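Workshop > Notes > Grippers

We use cookies to remember your settings and to count visits. By staying on this page you accept this. Manage choices

Two grippers on a marble-pattern table

19th June

I finally got around to comparing the two sets of fingers I have been putting off since last August. One set is the ribbed Lemaire kind, black and a bit rubbery. The other is the flat set that came with the Mirna controller. I wanted to know which one I should leave on the arms for ordinary household things.

The test was simple. Cutlery, a plastic cup and a steel pet bowl, each picked up from the table, held for 3 seconds and put back down. I did 20 tries per item with each set. The bowl got extra tries later, for reasons I'll get to. I drove both arms by hand through the Mirna box the whole time. Nothing was autonomous. I don't trust my own policy code yet, and I didn't want to be guessing whether a miss came from the fingers or from the software.

Setup took longer than the testing. The Vestano wrist cameras have to be focused one at a time, with a very small screw, and the right one kept drifting. I also spent a good part of the morning on cable slack. If the cable is too short, the wrist stops before the end of its turn. If it is too long, it gets between the fingers and whatever you are picking up. I ended up with a loop over the top of the gripper, and I'm still not happy with it.

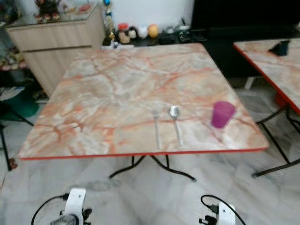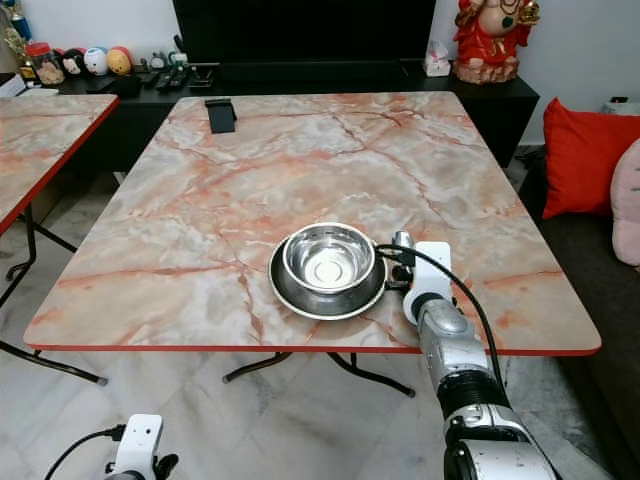 The bowl is the one with the wide base rim.

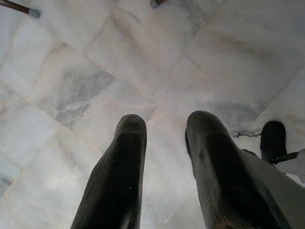
A reader who signs as Steludlow wrote in after my last post to say that ribbed fingers are fine on plastic but that I would regret them on thin metal, and that I should slow the close speed down to 60 percent before blaming the rubber. I had been running at 100. Fair point, so I did the fork and spoon again at the lower speed.

It helped a lot with the spoon. At full speed the handle tended to roll as the fingers came together, and I'd end up with it tilted. At 60 it mostly stayed flat. The fork was easier at either speed. The flat set did worse on both, and I gave up on it for the spoon before I finished the full count.

The cup was easy with everything. I wouldn't use a cup to choose between grippers.

The bowl was the hard one. You can't close on the whole thing, so you have to take it by the rim, and then all the weight hangs off one side. The ribbed set held it more often, but the bowl sagged every time. I think this is a job for two arms, and I haven't worked out the timing for that.

For now the ribbed set stays on. The flat ones are back in their bag. Next I want to swap the lens on the right Vestano and see if the drift goes away, and if it doesn't I'll print a new mount for it.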